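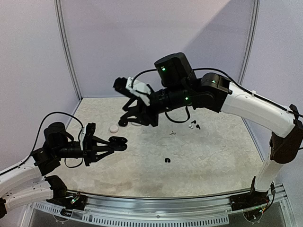
Marble-patterned work surface with gray metal corner profiles.

The Long Life of a Printed Stone
By Hildegard Hollmann
Aug 13, 2018

A decorative surface with a stone pattern begins as a roll of paper. At Werkis, a printer of decor papers, the base sheet arrives unprinted and leaves with a design laid down by engraved cylinders, one per color. Most marble patterns need 4 of them. The first carries the ground tone, the next two the clouding, and the last the veins.

The repeat is the hard part. A cylinder prints the same image with each turn, and the eye picks out a repeated vein faster than a repeated patch. Helmut Rothe, who engraves for Werkis, keeps strong diagonals out of the design and spreads the darkest marks unevenly across the width. "A good repeat has no landmark," he says. "If you can point to a spot, you will find it again on the next sheet."

Printed paper is soaked in melamine resin, dried, and stacked over layers of brown kraft paper. The stack is then pressed under heat until the resin cures. Gloss is set by the steel plate that touches the top sheet. A polished plate gives a mirror finish, which shows fine scratches. A lightly etched plate hides them but dulls the color, so the printer compensates with a warmer ground tone.

Koven, the test lab that Werkis uses, rubs samples with an abrasive wheel and stops every 100 turns to check for wear. The pattern usually fails first at the high points of the texture. Light pastes the difference over for a time, and a worn patch may only show at a low angle.

Color matching between batches remains a manual job. Rothe compares each new sheet with a master under 3 lamps: daylight, store light, and household light. Beige causes the most rejects. Small shifts toward pink are easy to miss under the warm lamp and obvious under the other two.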